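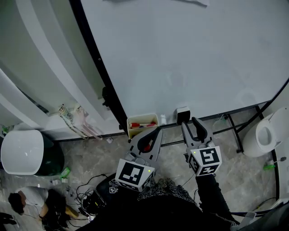 Intro to Robot Learning, project track
Week 6 handout – collecting demos with the hand grippers

Same groups as last week. Read this before you come to lab, not in the doorway. Slides are the short version, this is the long one.

Where we are

Week 4 you drove the arm with the keyboard and it was miserable. Slow, jerky, no usable data. This week no arm at all. One person holds two grippers, one in each hand, and does the task the way they'd do it at home. The cameras record, the cube markers give us where the hands were. The arm only comes back for testing.

Task for everyone: tidy the floor under the whiteboard. Small stuff, short reach. Markers or sticks in an open container, a small bottle, a box. Kneel, squat, whatever your knees allow. Low camera height is new for most groups so expect the head view to be mostly board and floor.

What counts as one demo

– start with both grippers open, tips off the floor
– one object per demo, pick up, move, let go
– end with both grippers open again, hold still, then stop
– dropped it? keep going, pick it up, finish. Tag it "recovery" in the sheet. We want these
– stopped halfway or talked to someone with your hands waving? delete it

Speed. Everybody goes too fast the first time. Fast hands blur the markers, and then tracking guesses. Go slower than feels natural, then a bit slower again.

Markers on the cubes

Each gripper carries a white cube with square black patterns on the faces. The tracker needs at least one face it can read. Two is much better – with one face seen at a steep angle the pose can flip, and you get a hand that jumps across the room and back.

So: don't wrap your fingers over a face. No tape on them. Sleeves pushed up if they're long. Check the green light on each cube before you start and look again between runs, it's easy to forget.

Software side. Tracking is Udero, same install as last week. Logging is Deltix, which names the files for you, please dont rename them. The merge script breaks on renamed files and then I spend Sunday fixing it.

Lining up the cameras

Every camera has its own clock and its own idea of where zero is. At the start of a session show the loose marker card to each camera in turn, head camera included. Hold it by the edge, thumb off the pattern, the white margin has to be visible all the way round. Tilt it slowly. Flat-on only gives a weak estimate, some angle helps a lot.

The gripper cameras are very wide. Straight door frames come out bent, the ceiling curves. Fine, Udero undistorts before it looks for the pattern. But keep the card out of the far corners, where the correction is worst.
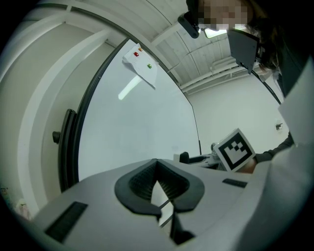
Known problems

Glare. The board throws back the ceiling light at some angles. If detection drops out, turn your body a little before you touch any settings.

Cables. Route them behind you before kneeling. Not under a knee.

Clutter is OK. Don't clean the room for the data. A policy trained on a bare floor falls apart the minute there's a bag on it, last year's Iscombe group found that out at the demo day.

Hand-in

3 sessions per group, on the shared drive before the next lecture. Plus the sheet, one row per demo, recoverys tagged. Plus half a page: what failed and what you'd change.

Reading: Görtz notes, the part on pose ambiguity. Skip the proofs. Lab door code is still 2348.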